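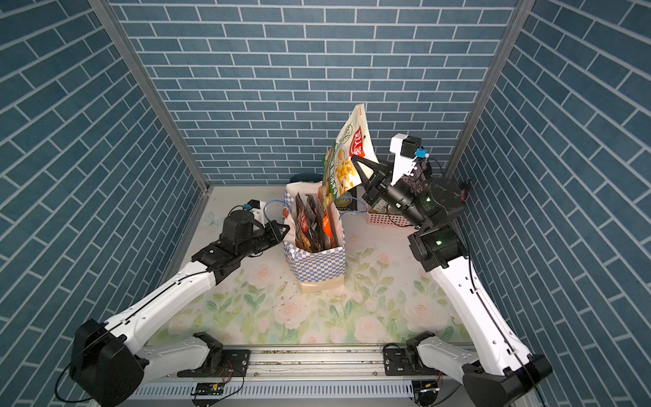
4. Setting up a board diversity return

This section explains how to prepare and submit a leadership diversity return in Ondora. It is intended for the person named as Return Officer for the organisation. Members of the governing board should refer to section 6.

Before you begin

You will need the current list of board members and senior managers, and the approved wording of your privacy notice. Organisations with fewer than eight people in leadership posts must use the short return (section 5).

4.1 Creating the return

1. Sign in and select Returns, then New return.
2. Choose Leadership from the list of return types.
3. Enter the reporting date. For the present round this is 31/07/2019.
4. Add each post by title. Do not enter the name of the post holder at this stage.
5. Mark each post as elected, appointed or salaried. Vacant posts must be included and marked as vacant.
6. Select Save draft.

Note: A draft is kept for 30 days after it was last opened. After that it is deleted and must be started again.

4.2 Inviting responses

1. Open the draft and select Invite.
2. Attach the privacy notice.
3. Set a closing date. The system allows up to 40 days.
4. Select Send. Each post holder receives a personal link to the questionnaire.

Every question carries the option "Prefer not to say". This counts as a completed answer and must not be followed up with the person concerned.

Caution: Do not fill in the questionnaire on behalf of another person, even where their background is widely known. Returns completed in this way will be withdrawn.

4.3 Checking and submitting

1. When the closing date has passed, select Review.
2. Check the response rate shown beside the title. If it is below 65 per cent, the return may still be submitted, but the published summary will carry a notice to that effect.
3. Enter a short statement on how leadership posts were advertised during the year — open, internal or by nomination.
4. Select Submit.

Note: A submitted return cannot be edited. Requests for correction should be sent in writing to Maite Vidal, Returns Office.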